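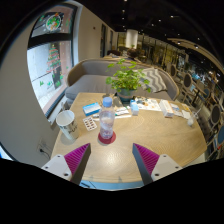

Bottle on its coaster, paper cup next to it

kettlewatch
Has anyone here paid for the Bitora filter jug? They want 40 quid for it and the leaflet says your tap water will "taste alive". I've been drinking Pevbridge tap water for years and it tastes like water. What am I meant to be noticing?

Zundari_Sue
We've had ours since November. Tea is clearer and there's no scum on top. I'd buy it again.

kettlewatch
Clearer tea I can believe, we're in a hard water area. It's the "alive" bit I object to.

Adel Salem
Did you try the two side by side without knowing which was which? I did it with my brother-in-law and he picked the tap water. He'd been telling us for months how awful it was.

Zundari_Sue
One brother-in-law isn't a study, Adel.

Adel Salem
Neither is one teapot.

marrowfat
Check the cost of the cartridges before you do anything. Mine needed a new one every 60 days and the shop had stopped stocking them. Jug is in the shed now with pegs in it.

kettlewatch
That's what I suspected. Does descaling the kettle with vinegar do the same job for the tea?

marrowfat
For the kettle, yes. Not for the scum, that's in the water.

Zundari_Sue
Which is what I said.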